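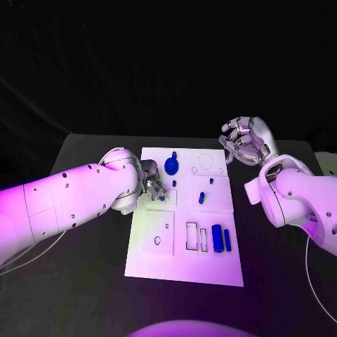 Trying out the Cropper kit: my term with two arms and a peg board

By Yatziri Cuevas
July

Print this page | E-mail this page

What I set out to do

My project was a review, and I'm still slightly amazed I was allowed to do one. The Cropper is a two-arm training kit sold by Kendine, a small firm that mostly deals with colleges, and our workshop at Lirkville had it on loan for the term. The department wanted to know whether it was worth buying. I wanted to know whether somebody like me, who had never programmed an arm before, could get it to put a peg in a hole without crying. (Short version: yes to the peg, no comment on the crying.)

The kit is the two arms with their hands, the white assembly board with its blue parts, a set of cables and a piece of software called Stilex. You teach a move by guiding the arm through it and saving the points along the way, then Stilex joins them up and plays the whole thing back. The price we were quoted was 1070 a month for the full kit, support included, and I kept that number in my head every time something annoyed me.

Setting up

The booklet says setting up takes a morning. It took me two, and most of the second one went on cables. They are thin and white and they lie loose on the table unless you tape them down, and I'd love it if the kit came with some clips. We put the dark table against the black cloth, which Yolotzin Bañuelos (my project partner, and far more patient than I am) had pinned up early on, and we left the purple lights on because we liked them. I did wonder if they would upset the software, so we ran a few goes under the plain ceiling lights as well, and I couldn't find any difference worth writing down.

The board itself is really nicely thought out! Some of it is just outlines, circles and slots drawn on the white to show where things go, and some of it is raised plates that the smaller parts sit on. I liked that you can start with the easy job of standing a cylinder on a flat bit and only move on to the fiddly pegs when you're ready. The gear is the friendliest part, as the knob on top gives the fingers something to hold.

Teaching the moves

I did nearly all my testing with the small pegs and the left hand. The routine I settled on was to have the left hand bring a peg in over a square plate while the right one waited up and out of the way, fingers curled. My first version had the right hand parked much lower and the two of them got far too close for my liking, so I'd tell anyone starting out to save a safe waiting position before they save anything else. Stilex lets you name it and call it back with one button, and I used that button more than all the others put together.

What Stilex is not good at is telling you what went wrong. If a peg slips you get a beep and a message saying "step not completed", and then you're on your own. Yolotzin started keeping a paper list of what we had changed between runs and I'm very glad of it, as half of this report comes off that list.

How it did

For the proper test I ran the same peg move 29 times without touching anything in between except to put the peg back at its starting place. It went in cleanly on 25 of those. The other four were all the same fault - the peg tipped a little in the fingers on the way over and caught the rim of the hole. Slowing the last bit of the move seemed to help when I tried it afterwards, but I ran out of time to do a full second set, so please take that as a hunch.

The cylinders gave me hardly any bother. I tried a two-handed pass with the gear as well, left to right, and never got it good enough to put a score on. I think it can be done. I'd want another month.

Support

I e-mailed Kendine with a question on a Tuesday and had a proper reply from a person the same afternoon, with a drawing. My other question, about spare pegs, took over a week. They do sell spares, it just isn't on their page anywhere.

Would I get one?

For a first-year group, I would. The board is the best thing in the box, the arms felt solid and I never felt out of my depth for long. I'd ask for better error messages and a longer booklet before signing up for a whole year, and I'd try to get the spare pegs thrown in. My list of saved moves is in the project folder for whoever has the bench next.

Related items

Yolotzin Bañuelos: Notes on keeping a test log
Stilex for beginners: saving your first move
Lirkville workshop: booking a bench
More student project reports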